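We use cookies to remember your settings and to see which threads people read. Accept / Manage
Reading time: 3 minutes

Painting a north-facing back room, which off-white won't go grey on me?

Posted by Rosaura Ccori

Hello all, first time asking though I've been reading for ages. We've got a back room in Mirkthorpe that faces north and gets no direct sun from breakfast to bedtime. It's 35 square metres, old plaster, and I want it pale but not miserable. I did one wall in July with a tin of white left over from the hallway and by teatime it looks like dishwater. In the hallway the very same paint is lovely!

My sister says go warm, my neighbour says go darker and stop fighting it, and the chap in the shop just pointed at a chart with 83 whites on it and wandered off. I've got 60 quid set aside for paint, can stretch a bit if I must. The off-white in the photo is the kind of colour I'd be happy with, very plain, a bit soft, with a light grey top against it and hardly a line between the two.

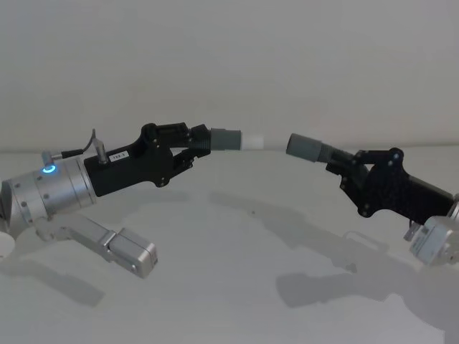 The off-white wall with the grey tabletop in front.

What I can't work out is whether that's a warm white or a cool one, and whether it would still look like that in my room. Also do I need to seal the old plaster first? There's a patch by the window that drinks up anything I put on it. And matt or eggshell? I had matt in the last house and every fingerprint stayed for good.

Sorry, that's three questions in one (four if you count the plaster).

Anastasia Vlachopoulos

Right, I've done three north-facing rooms now and got two of them wrong, so take this for what it's worth.

Light from the north is bluish, so any white with a drop of blue or black in it will show you all of it. Your hallway white probably has a bit of black in it, and you don't notice until you take it somewhere gloomy. Look for one with a touch of yellow or red underneath. If you put the colour card flat against a sheet of printer paper you'll see straight away which way it leans. Do that by the window and not under the shop lights.

You can't tell much from a photo though, sorry! Cameras do their own thing with white and your screen does something else on top. Pick it by eye, in the room.

Get a tester and paint two coats on a big bit of lining paper, at least as big as a tea tray, leaving a bare border all the way round so the old colour doesn't muddle you. Then move it about. I stuck mine up by the door, then next to the window, then in the darkest corner, and had a look first thing, at midday and with the lamps on. 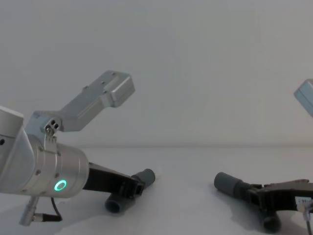
The lamps matter more than I expected, by the way. I'd settled on a colour I loved all day long, then switched on the cool bulbs we had and it went the colour of a hospital corridor. Swapped them for warm white ones and it came back to life. So sort your bulbs before you buy the big tin, it's a cheap thing to change.

On the thirsty patch: a mist coat is for bare plaster, and that's just ordinary matt emulsion let down with water (the tin should give you the amount). If the patch is powdery when you rub it, brush it off and use a stabilising primer first. I skipped that once and the paint came away on the roller in a sheet. Never again.

I went for washable matt in the end. Eggshell wipes down nicely but on old walls it shows every lump and bump, and I've got plenty.

Dandatov

just go cream. magnolia gets laughed at but it works in a dark room and it's cheap. my mum's had it since forever

Koo

Agree with Anastasia on nearly all of it but I'd do the ceiling in the same colour as the walls. A brilliant white ceiling over a soft off-white makes the walls look grubby, and then you blame the wall paint. I repainted a whole bedroom before I twigged it was the ceiling.

Have a look at your skirting too. If that's bright white gloss you'll get the same trouble lower down. I did mine in the wall colour in satin and it's held up fine with two dogs.

For that size of room don't try to eke out one small tin. Measure the walls, times it by two coats, and check the coverage on the label. If you end up with two tins, tip them both in a bucket and stir before you start, as they don't always match.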